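Visit to the Liltlow workshop, Irndale

We got to Irndale on Sunday a little after nine. Annelies Mertens met us at the door and took us straight to the back, where the hand-held grippers are kept and used. I had asked to see how one of them is set up and looked after, and most of the morning went to that.

The work itself is picking packaged snacks off a table and sorting them. Wrappers are hard on the finger pads. They are slick, they crinkle, and a pad with grease on it lets them slide. Annelies wipes both pads with a damp cloth before each run and checks the screws on the fingers with a small driver.
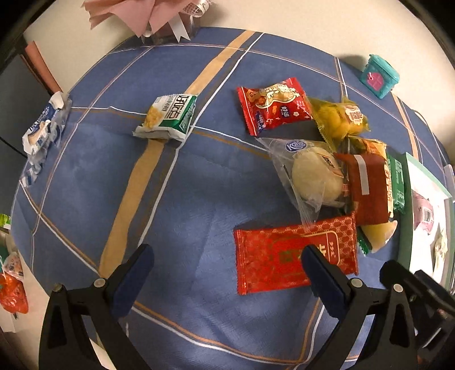
How often do the pads get replaced?
Every 3000 grasps, or sooner if the surface has gone shiny.

The screws are checked more often, every 400 grasps. Leen Sleiman keeps the log, a paper notebook with a column for each finger. She showed us a page where the right finger had needed tightening twice in one week. They traced that to a worn bracket and swapped it for one from Hekar. The job took 14 minutes, with most of it spent finding the right driver.

After any repair they close the fingers by hand and look at whether the pads meet flat. Then they do a short run with mixed packets, flat ones and round ones, going into a shallow box lid.

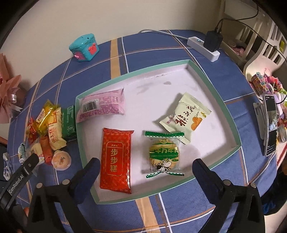
If a packet twists on the way up, the pads are usually out of line, and the finger comes off again. Leen loosens it a quarter turn, squares it up and tries the same packet.

Spare pads are in a drawer by the sink, sorted by date. We left before lunch and took the Mansilla road home.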